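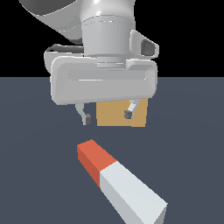 1 min read

March, after tea. Finally got the Gilchrist arm going in the simulator at work! Used to be 275 picks a shift by hand, and my wrists knew it.
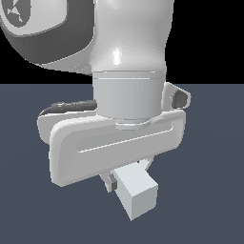

Pale cube, up in the air

The packers came in to watch and started calling out what to try next - half of it better than my list.

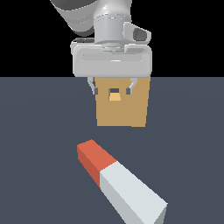 Tan block in the fingers

I'm down for six weeks of training, and I can't wait.
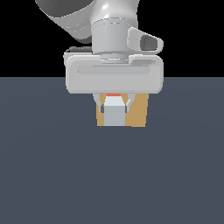 Tomorrow

Ask Farkell about the new rosters.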